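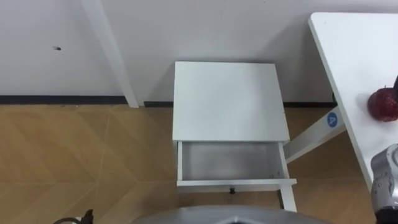
Nightstand station with the drawer open, apple on the white table to the right.

Flernine household handling work – progress report to Brandent
December 2019

Short version first. Collection is running, the nightstand task is the furthest along, the labeling is behind. Money is fine. Need a decision from you on the second room, see near the end.

Where we are

Nightstand task: 71 usable examples as of this morning. Target in the plan was 90 by the end of the month. Should make it, barely, if the arm stays up. A usable example means the full run is there, head camera and joint readings both, start to finish, no gaps longer than the limit we agreed on in the spring call. Anything with a gap goes in the partial folder. We have not thrown any of those away, they may still be good for the reaching part alone.

Each run starts from a set layout. Drawer open or shut is picked from the sheet before the operator sits down, same for where the fruit goes on the table. Operators were choosing for themselves in the first batch and it showed, nearly everything ended up in the same easy spot near the table edge. The first batch is kept separate now and marked as such. It is not in the 71.

The operator drives the arm from the other side of the room by watching the head camera view. We tried letting them look straight at the furniture and the runs were quicker, but then the learner is being shown moves based on things it can't see itself. Went back to screen only. Slower. Keeping it that way unless you object.

What changed since the last report

Instruction text. We used to have one line per task ("put the apple in the drawer"). Now there are several wordings per task, written by people who did not run the arm. Rillent asked for this and it was a fair ask. It means older runs had to be given new text, done for the nightstand, not done for the shelf.

Hand settings. Finger closing force turned down for fruit. The old setting was left over from the box work. Operators like the new one better but say it takes longer to be sure they have a hold. Run times went up a little, I don't have a clean number yet and would rather not guess at one.

Failed grasps. Kept and labeled as failed, with a note on where it went wrong. Before this they were just deleted by whoever was on shift, which we only found out when the counts did not match the log sheets. We have 11 of these so far for the nightstand. Would like more. The trainig people say a few dozen would be usefull, spread over different mistakes, and we can't really ask operators to fail on purpose – the faked ones look faked.

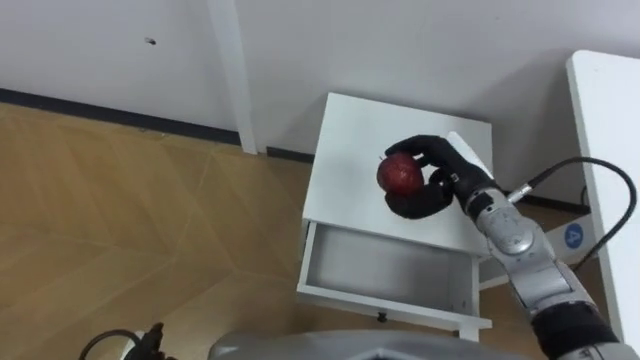
Apple held over the nightstand top, drawer open.

Layouts like the one above are what the learner has the hardest time with. Apple over the top, drawer open right under it, both places reasonable to put it. The instruction is the only thing that says which. On the early model the choice looked close to random. So the sheet now has matched pairs: same furniture, same start, different instruction. Takes discipline from the operators, reset has to be close to identical both times. We put tape marks down for this in the shelf corner and will do the same for the other stations if it helps.

First training pass

One pass done on the data up to the end of last month. Reaching is decent. Closing the hand is decent. Placing is poor, lets go too early or hangs there and doesn't let go at all. Drawer pulling was not tried on the model yet, only collected. I'd treat all of this as a check that the files load and the training runs, more than a result. Please don't put it in the board slides.

Second pass goes once the matched pairs are in. Kaczorowski has the compute booked and has been patient about the date moving. It has moved twice. I would like it not to move again.

Problems

Labeling is the slow part. Around 40 minutes per batch to check the cut points by hand, and two people trained to do it, one of them half time. Backlog is mostly shelf runs. A script that guesses the cut points from the finger motion is half written and works on clean runs. On messy ones it cuts in the middle of the grasp.

Time stamps. Camera and arm clocks drift apart over a long shift. Fix is in, we now sync at every reset. Runs from before the fix have been shifted after the fact and spot checked. The shifted ones carry a flag so they can be left out of training if you would rather.

Same apple problem. We are short on variety of objects, and a red apple is what most of the runs have. Pears and a cup are next on the list. Lighting too, almost everything so far was collected in the same hours with the same lamps.

Spending

Under budget on parts, over on operator hours, comes out slightly under in total. Sheet is attached separately. The overage is the screen-only driving plus the resets for matched pairs, and it will continue.

Need from you

Yes or no on the second room. A different floor, different walls and different furniture would do more for us than another month in this one. Rillent has offered space but wants an answer before the holidays.

Also OK to shift part of the parts money into labeling hours? No change to the total.

Next

Finish the nightstand target. Matched pairs for the nightstand, then the shelf. Clear the labeling backlog as far as it will go. Second training pass. Cup and pears if there is time, otherwise first thing in the new year.

Next report same format unless you want it shorter.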